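3.2 Where the books live: shelves, desks and the habit of rereading

When we first sat down to plan this study, we thought of the home bookshelf mostly as a place where books wait. 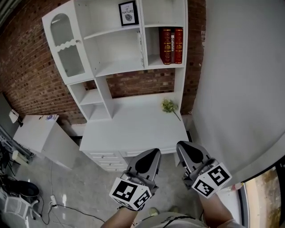
Our households in Panden and Delent taught us to think about it more generously than that. People told us, often at great length and with real pleasure, that they went back to certain books again and again, and when we asked them why, a good many began by telling us where the book was kept. It was by the bed, or next to the kettle, or on the desk where the bills get paid (one reader in Delent called this her "reward shelf"). The story of the book and the story of its spot in the house came out together, and after a while we stopped trying to pull them apart in our notes.

We had 266 reading diaries to work with, each kept for 30 days in April by an adult living in one of the two towns. Diarists wrote down what they picked up, where it had been sitting, and whether they had read it before. We asked for nothing fancy, and what we got was wonderfully mixed: a few diaries are close to short memoirs, and others are a string of titles in pencil with a coffee ring for company. Both sorts were coded in the same way, following the scheme set out in Section 2.

Figure 2. A small hutch-style desk unit with open shelves holding a few upright books.

Small collections kept near a place of daily work came up far more often in the rereading entries than we had expected from the earlier literature, which has tended to look at large home libraries and to count volumes. A handful of books at eye level seems to invite a different kind of reading, a page or two while the computer starts, a favorite chapter before bed on a Wednesday when the day has been too long for anything new. Several diarists kept poetry this way. Others kept cookbooks they no longer cooked from, or a childhood novel whose plot they could recite, and they were a little shy about it, though we hope our interviews left them less so.

Aleksandra Zalewska, who carried out the follow-up visits, noticed that people liked to handle the books as they talked. They would take one down, open it somewhere in the middle, and go on speaking with a thumb in the page. We have kept these moments in the transcripts wherever we could, and we come back to them in Section 4, where the Gamgate interviews are taken up. Those were done later and with older readers, so we have been careful to keep them separate from the diary results given in this section.

One limit should be mentioned before we move on. The diaries record where a book was picked up, and many diarists did not say where they put it back.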